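## 4. Bathroom cell: setup and reset (Forkel sim)

Do this before every batch. Arm is the Franka on the dark platform, target area is the tank top. Ask Santosh Sachdeva for edit rights on the Comari config first.

1. Load the bathroom layout. Wait for phyics to settle, 2 seconds min.
2. Check the base. Should sit flat on the platform, no gap.
3. Open the gripper, fingers down, clear of the tank. Then spawn objects. 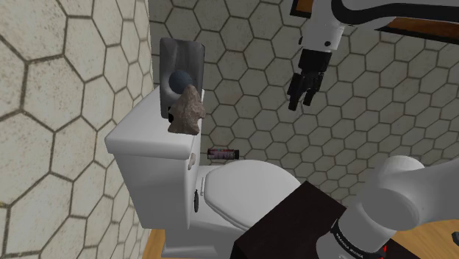

4. Save the start pose. Name it now, not later. Run numbers go up to 270 and untitled ones get lost.
5. Step the arm down over the tank at 20 percent speed. Watch the wrist near the wall.

**Caution:** don't jog the arm sideways with the fingers low. Lift first, then move.

**Note:** a can down on the floor beside the toilet is out of the task. Leave it, or respawn if your task needs it.

6. Check views from both cameras. Tank top has to be visable in each. 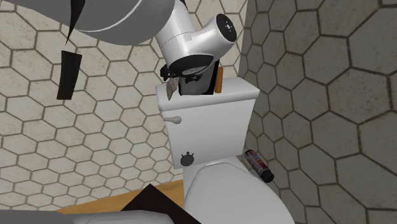
### 4.1 If objects jitter or float

- Pause, reset to start pose, reload.
- Still bad: drop contact stiffness to 9, run again.
- Log it under Olow with the run number.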